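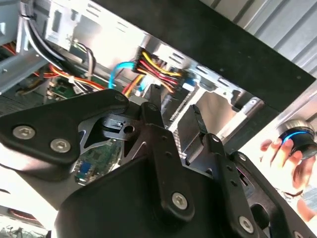
Old desktops, lids off — the Menham tidy-up

Quick page, will sort it properly when there's time. We've been in the back room at Menham in July, opening up the old office desktops before they go on to Flurcombe. Over 40 to get through and only 2 benches, so it's slow going. Dineo Khumalo is keeping the list, shout if your machine isn't on it.

Cables first. Bright blue SATA lead, loops down right by the drive cage. Easy to find, easy to snag on a sleeve. Label before unplugging please!!

Yellow, red and black — power, into the side of the silver cage. Hold the plug, don't pull on the wires. Pravesh has said this 3 times now.

Orange and red bunch with the white cable tie. Leave the tie on unless it's realy in the way, it saves a lot of untangling later.

Little green board with the square chip, near the orange and red lot. Goes in its own bag if it comes out. Bags are in the Kokari box under the window.

Motherboard, also green, blue port on it. Stays in the case for now. Hendrik wants to go over them all himself before anything is unscrewed.

Black cables, the bundle — tuck back in before the lid goes on, otherwise it wont shut.

More to add from the Van Wyk batch once Mbali has sent hers over. Tea money tin is by the door.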